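Thursday, August 1, 2024
Breakfast table, bench notes

Good morning on the felt table! I've wanted to get the breakfast set laid out properly for weeks, and it finally looks like something you could sit down to. Notes before I forget.

Felt

Keeping the gray. It's so much quieter than the bare top (cups used to clack every time you put one down) and the pale colors look lovely on it. Crumbs are the price. The sticky roller lifts most of them, the brush just pushes them into the nap, so please use the roller.

Toaster

The cream two-slot one stays on the left. Slots up and back, cord coming off the left side with the plug kept on that side too, so there's no cord running through the dishes. Žydrūnas Lukoševičius wanted it in the middle and we tried that in February, but then you reach over it for everything. Left is better!

Toast: the Kolář loaf, sliced 19 mm, browns beautifully. The Wakis sandwich bread is too soft and leans over in the slot. I got a really nice golden slice with dark crusts on setting four, 90 seconds, and I'd happily have eaten it with butter.

Bowls and cups

Pink bowl left, mint bowl right, close together near the middle. I love these two side by side. The light blue cups go toward the front, where they're easy to get hold of. Dalto still sells the same blue, so I've put in for 20 more before they change the range again.

Still to do: find the lid for the butter dish, wash the spare bowls, ask Žydrūnas which shelf the egg cups ended up on.

Layout as of this morning, toast in:

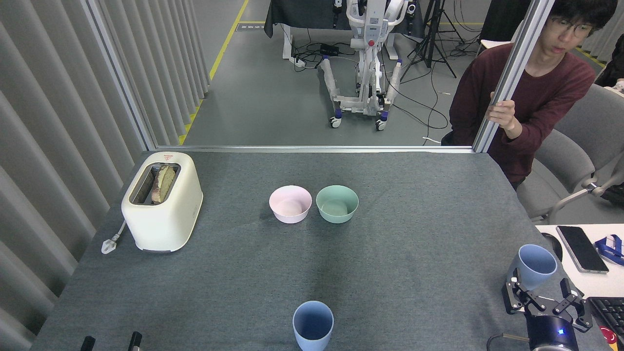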